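Subject: Re: [small-furniture] Flusetti cabinet, worth 80?
Date: September 8, 2026

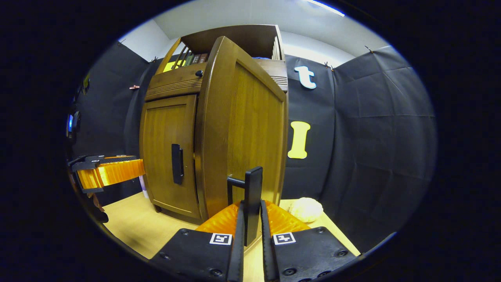
What the listing said

> Has anyone here bought the Flusetti two-door cabinet that Damelier is selling? They want 80 for it, down from 100, and call it "heirloom quality." I like the honey color and the book shelf on top. Thinking of getting one for the hall. Any reason not to?

What I think

I'd hold off. "Heirloom quality" is a thing sellers type when they don't want to tell you what the wood is. I read the whole listing twice and could not find it. Ask them. If the answer is "premium wood," you have your answer.

The slatted rail across the book shelf is nice, I'll give them that, and the louvered front under it suits the style. But louvers collect dust like you wouldn't believe. I had a Climeo washstand with the same kind of grooves and cleaned it with a paintbrush for 5 years.

My bigger doubt is the doors. The raised molding looks fine, but on a piece like this I want to know what the hinges are and how they are fixed. Screws into end grain work loose. The black pulls look modern to me next to that little round knob, and I wonder if they were swapped in to save money. Can't prove it.

As for the 2,256 good reviews, those are for the store, so they cover lamps and bath mats too. Don't let that number talk you into anything.

Before paying, I would ask for:

- inside height of the cupboard with the doors on
- a close shot of one hinge
- who pays return shipping

The Chung cabinet that came up on the list in February was plainer and had no louvers. I'd look there first. If you do buy this one, please post the hinge photo, I would like to be wrong.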